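About Us

The Tallivov Trust for Science Learning

The Tallivov Trust supports the teaching of physics and engineering in primary and secondary schools. It does this through classroom grants, training days for teachers, a loan service for teaching equipment and an annual programme of practical events held at its centre in Pledlow. The Trust is a registered charity and is funded by an endowment, by company donations and by fees charged for some of its courses.

Our history

The Trust was set up by the directors of the Tallivov instrument works, who wished to see more young people in the district go on to technical careers. In its early years it paid for evening classes and for a small number of apprenticeships. When the works moved to Drolden, the Trust kept its offices in Pledlow and turned its attention to schools. The former drawing office was refitted as a teaching centre and remains the home of all our courses.

The Trust now works with 166 schools. Of these, 139 are primary schools, many of them in rural areas where there is no science specialist on the staff. A school does not need to be near Pledlow to take part, and travel grants are available for teachers who would otherwise find the distance a barrier. 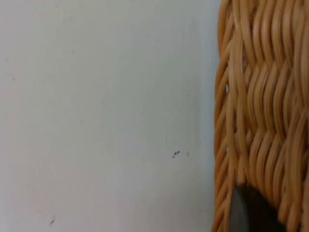
Woven basket, close view

What we offer

Classroom grants are awarded twice a year. They may be used for equipment, for visits or for the cost of a supply teacher while a member of staff attends training. Applications are read by a panel of serving and retired teachers, and schools that are turned down receive written comments and may apply again in the following round.

Our training days cover forces, electricity, light and sound, and materials. Each day is built on experiments that can be repeated in an ordinary classroom. Teachers take away full notes, a risk assessment for each activity and a list of suppliers. We also run a two-day course for newly qualified teachers each November, with a second group added when demand allows.

The Vilela Fellowship enables a practising teacher to spend up to 2 terms away from the classroom in order to develop new teaching material. The Trust meets the cost of cover, and the finished material is made freely available to every member school. Recent fellows have worked on the teaching of friction to younger pupils, on simple ways of measuring air resistance, and on the use of spoken explanation in the assessment of practical work. 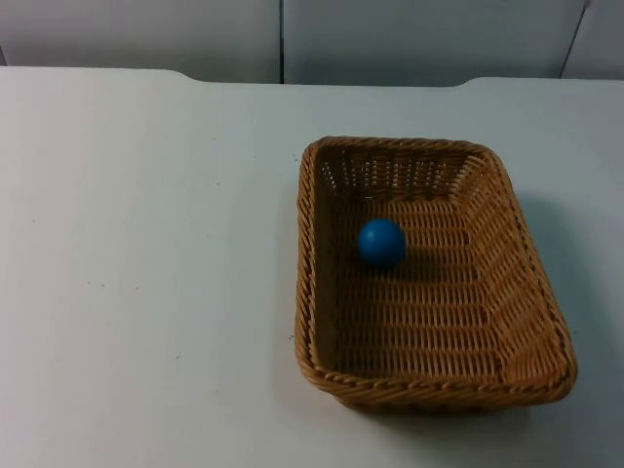
Wicker basket with blue ball – Tallivov Trust, Pledlow

The Schools Programme Team is responsible for all direct contact with member schools. It plans the training days, manages the loan service and organises the Pledlow Science Week. Its members are former teachers and technicians, and each member school is given one contact within the team who will deal with its enquiries from first application onwards.

The team also makes visits to schools on request. A visit normally lasts half a day and may include a demonstration lesson, a review of existing equipment or a staff meeting after school. During the last school year the team made 91 visits. Priority is given to schools in their first year of membership and to those where responsibility for science has recently changed hands.

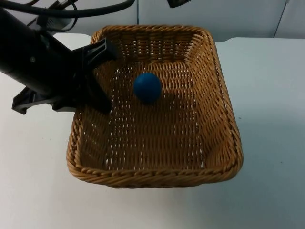 Requests should be made at least half a term in advance. There is no charge to member schools, although we ask that the head teacher or a deputy be present for part of the visit. Past experience has shown that changes to the way practical science is taught last longer when senior staff have been involved at the start.

Working with industry

Engineering firms in Pledlow and Drolden give their support in several ways. Some make an annual donation, and others release staff to speak to pupils or to judge the projects entered for Science Week. All visiting speakers attend a short briefing at the centre before they go into a school, and every talk is arranged with the class teacher so that it fits the work already under way.

The Trust does not promote the products of any company, and donors have no part in decisions on grants. Our policy on gifts and sponsorship was revised by the trustees on 11 June 2019 and is available from the office on request. 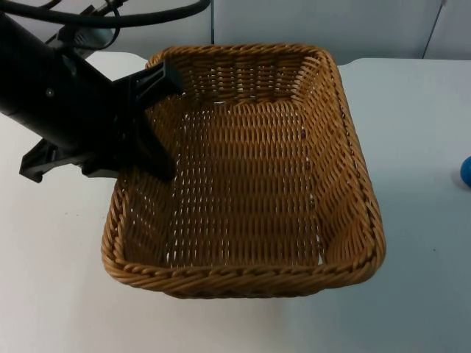

The same policy sets out how gifts of equipment are handled. Items offered to the Trust are inspected by a technician and, if suitable, entered in the loan catalogue. Those that cannot be used are returned to the donor or passed for recycling. We regret that we are unable to accept chemicals, lasers or mains equipment without a current safety certificate.

Governance

The Trust is overseen by a board of trustees, which meets each term. Trustees are appointed for a fixed period and receive no payment. The board approves the annual budget, sets the rules for grants and the Vilela Fellowship, and receives a report from each team – Schools Programme, Grants, and Finance and Buildings. The annual report and accounts are sent to all member schools.

Contacting the Trust

The office in Pledlow is open on weekdays during term time and for shorter hours in the school holidays. Visitors are asked to make an appointment. Schools wishing to join should request a membership form from the Schools Programme Team. Questions about donations and company support should be addressed to Finance and Buildings.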